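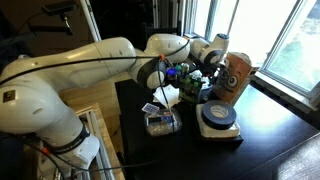 Slide 1: arm and black tabletop

Hi everybody, thanks for coming out in January. I'm going to talk for half an hour or so about dark rooms, and then we'll have time for the paint chips, which I know is why most of you came.

(Leave the title up while people find chairs.)

So I grew up in a white house. White walls, white trim, white kitchen cabinets, white wicker on the porch. When I started doing rooms for other people I did them white too, and I was pretty good at it! Then I got hired for the library at Trurley, a north-facing room with one skinny window, and I painted it white three times. Three different whites. Every one of them turned gray by lunchtime and looked like old dishwater by four.

The client finally asked if we could just stop fighting it. We went with a brown so deep it's nearly black, walls and ceiling and shelves and all, and I have been hooked ever since.

Slide 2. Trurley library, before and after

Let people look at this one for a bit. Point out the ceiling. I get asked about dark ceilings more than anything else, and people always think the room will feel lower. In this room it felt taller to me, especially at night, when you couldn't quite tell where the walls stopped.

Mention the sheen. Walls are dead flat, shelves are eggshell, and the door is full gloss, all the same color. You get three looks out of one can of paint (well, three cans, but you know what I mean).

Slide 3. Hurnura

This was the big one. A hunting lodge, 11 rooms, and the owners wanted every single one of them dark. I talked them down to 9. You need somewhere to come up for air, and in that house it's the breakfast room and the little back hall where the boots go. Those two are a warm cream, kind of like the inside of a pie crust.

Tell the curtain story here if the room seems friendly. Short version: I ordered green velvet for the dining room off a swatch the size of a playing card. It came in December, and under the candle bulbs it looked black. I panicked, hung it anyway, and the owners loved it. In daylight it's the color of a wine bottle. Now I look at every swatch after sunset, in the room, with the lamps that are going to live there.

Slide 4. Lamps

Please, please don't light a dark room from the ceiling. One fixture in the middle gives you a bright spot on the rug and sad faces around the table. I like a lot of small lamps, low down, with shades that are lined in gold or pink. Put one on the bookshelf. Put one on the floor behind a chair.

Dimmers on everything. (Pause, somebody always asks about the cost. Electrician's day rate, varies a lot, get it done before you paint.)

Slide 5. Mühlbauer cabinet

I found this piece at a country sale with the name Mühlbauer penciled inside a drawer, and I've never found out if that was the maker or just whoever had it last. I paid 1,572 for it, more than I'd spent on my car. It's carved on every surface, leaves and birds and a very grumpy face over the door. In a pale room it looked like a monster. In a dark room it settles right in, and you only find the face when you go looking for a napkin.

If you own something like that, something heavy you inherited and feel guilty about, try a dark wall behind it before you sell it.

Slide 6. Olau

Last house. A tiny place, and a tiny budget, 3,000 for the whole sitting room including the sofa. So it's mostly paint. Secondhand frames, an old mirror gone cloudy, a striped rug I already had in storage. The mirror sits across from the window and catches the afternoon sun for maybe twenty minutes, and the cat has learned to be there for it.

Skip slide 7 if we're running over. It's just the bathroom.

Slide 8. Paint chips

Pass the boards around, left side first. Ask people to hold them upright like a wall and not flat in their laps, the color changes a lot. The sample pots are on the back table and they're free, one each please. Questions while the boards go around, and remember to get all the boards back this time.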